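Budgeting for a kitchen arm – what am I forgetting?

flasholm_fan
Sep 26, 2018
Hi all. Long time reader, hardly ever post. I've got a go-ahead in principle to buy one arm for our little test kitchen at Nanayakkara, and I need to hand in a proper budget by February. So far my spreadsheet has the arm, a base and a gripper and then a big blank space where I suspect the real money goes! What did you all end up paying for that you hadn't planned on?

mugwump66
Mounting. I priced the arm to the penny and forgot it had to be bolted to something. Our worktop people wouldn't let us drill, so we ended up with a floor stand, and then the floor wasn't level. Put in a line for it now and make it a fat one.

DevSaxena
Seconding the mounting. Also spare cables, a second set of fingers, and somebody's time. We put down 40 hours for setting up and logged 166. Training was on top of that.

tin_opener
I'd hold off buying anything. Model the room first, put the arm in it and see if it reaches. You can waste a lot of money on a longer arm you didn't need, or (worse) a shorter one you can't use.

mugwump66
Disagree, sorry. We spent a whole winter on a lovely model and the real kitchen still surprised us. The plug sockets were in the wrong place, for a start. Buy second-hand, get it on a bench and learn from that.

DevSaxena
Second-hand is fine until the controller dies. Ask for the service history and walk away if they go quiet.

flasholm_fan
Thanks, loads to chew on. I'm with tin_opener on modelling first, mostly as it costs me evenings and no cash. I've been laying out a corner with a marble worktop and trying the arm next to it to see how much room it eats when it's folded up. More than I'd pencilled in, and I still want a person to be able to get at the cupboard.
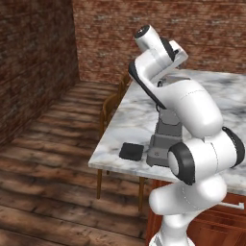 Arm folded over the worktop, cupboard underneath

tin_opener
Nice. I'd try it further along the counter before you commit – it's very close to that cupboard handle. Have you looked at what Ellus want for a slimmer one?

flasholm_fan
Ellus quoted, and so did Brarkard. Brarkard came in cheaper but the delivery is 43 working days and the base is extra. Spyros Ivanov on our purchasing side wants three quotes, so I need one more from somewhere.

mugwump66
Ask both what a service visit costs while you're at it. Ours wasn't in the quote and I had to go back cap in hand.

DevSaxena
And check if the price includes VAT. Don't ask me how I know.

flasholm_fan
Ha, adding a column for it now. Will post the spreadsheet once Spyros has had his red pen on it.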